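About Graveser Aviation Training

We started in a borrowed hangar office in Hondale with 47 students, and we still get excited when a new class walks in! Graveser teaches safety management and ground operations to the people who keep business aircraft moving — dispatchers, line crews, schedulers and flight department managers.

Our main course, Hinds, runs every November and fills up fast. Between classes, students keep up with Skudent, our online study site, which now holds 496 short lessons (fueling and towing are the favorites). 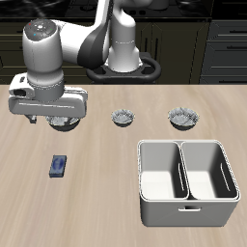 White and gray robotic arm over a light wooden tabletop, computer rendering

Come see us at 2323 Hondale Road. We love visitors.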